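Coaching > Stats and Scoring > Plus-Minus by Hand

How to Track Plus-Minus by Hand in a Basketball Game

By Marjorie Haslam
Updated 07/12/2018

Plus-minus is the change in score margin while a player is on the floor. If the team outscores the opponent by six points during a player's minutes, that player is plus six. Most stat software does this without help, but a paper sheet works in any gym and the method takes one practice game to learn.

The steps below assume one person keeping the sheet, apart from the official scorer. The stint method used here needs an entry only when a lineup changes or a period ends. It does not require a mark for every basket.

What you need

A clipboard, a ruled sheet, two pencils and a clear view of both the scoreboard and the substitution area. Sit close enough to the scorer to confirm a disputed basket. The Ostberg sheet, the one most of our league uses, has columns for period, clock, home score, visitor score, lineup and stint margin. Any grid with those six columns will do.

Write the roster on the back of the sheet before warmups, with jersey numbers in ascending order. Leave a wide blank column next to the names for the totals.

Step 1. Record the starting lineup

On the first row, enter the period, the full clock and a score of 0-0. List the five starters by jersey number, lowest first. Keeping the same order every time makes it easier to spot who has changed from one row to the next.

Step 2. Open a new row at each substitution

When the official beckons a substitute in, write the clock and both scores on a new row, then the new lineup. If several players enter together, that is one row. Do not open a row when a player reports to the table, as play may resume before the change is allowed.

During quick changes, write the clock and score first. The lineup can be filled in a few seconds later; the score cannot always be recovered once play restarts. 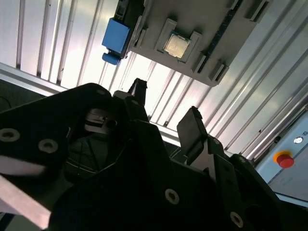
Step 3. Handle free throws

Substitutions often take place between the first and second shot of a pair. Points from free throws belong to the players who were on the floor when the foul was called. Those who check in before the last shot get neither credit nor blame for it.

Hold the new row open until the last free throw is complete. Enter the score after that shot as the closing score of the old stint and the opening score of the new one. Put a small "F" in the margin so the entry can be checked against the scorebook.

For a technical foul, use the same rule. Roy Mellor, who kept the MacLeod sheets for many seasons, leaves technical free throws out altogether and reconciles them at the end. Either way is workable, but pick one and keep it for the whole season.

Step 4. Close out each period

At the end of a period, close the current row with the posted score and draw a line beneath it. Start the next period on a fresh row even if the same five players return. Compare your score with the official book before play resumes. An error found at the quarter is confined to a handful of rows.

Step 5. Compute the stint margins

For each row, take the points scored by your team during the stint and subtract the points scored by the opponent. Suppose Drorko leads Braver 37-34 when a stint opens and 45-36 when it closes. Drorko scored eight and Braver scored two, so the stint margin is plus six. Every Drorko player in that lineup gets plus six, and every Braver player on the floor gets minus six.

A stint with no scoring is entered as zero. Do not leave the box blank — a blank reads as a missed entry when you come back to it.

Step 6. Total by player

Turn the sheet over. Go down the rows in order and write each margin beside the five names it applies to. Add across when every row has been posted. Posting by row is slower than picking out one player at a time, but it produces fewer omissions.

Step 7. Check the sheet

Two checks catch nearly all mistakes.

1. The stint margins should add up to the final margin. If the game ended 91-87, the margins must total plus 4.
2. The player totals should add up to five times the final margin. In the same game that is plus 20.

If the first check passes and the second fails, a margin was posted to the wrong number of players. If the first fails, look for a row where the opening score does not match the closing score of the row above. The second check assumes five players on the floor at all times. A team that finishes short-handed after foul outs will not balance, and the rows in question should be marked.

Storing the results

Copy the totals into a spreadsheet the same evening, one line per player per game, with minutes played in a separate column. Keep the paper sheets until the season closes. Name files by opponent and game number, and keep a second copy on a separate drive.

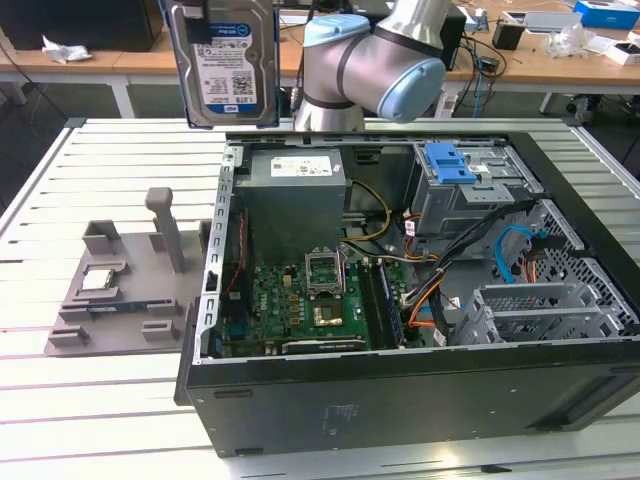

A 1.0TB WD Blue drive and an open computer tower.

Reading the numbers

Single-game plus-minus is noisy. A reserve who shares the floor with the best starter will look better than one who plays with the second unit. Our file held 1694 stints by the end of February, and the order of the middle players was still moving from week to week. Compare players with similar minutes, and look at lineups that appear often before drawing anything from the individual totals.

Filed under: Scorekeeping, Basketball Stats, Assistant Coaches

Get new coaching guides by email. Enter your address to subscribe. You may unsubscribe at any time.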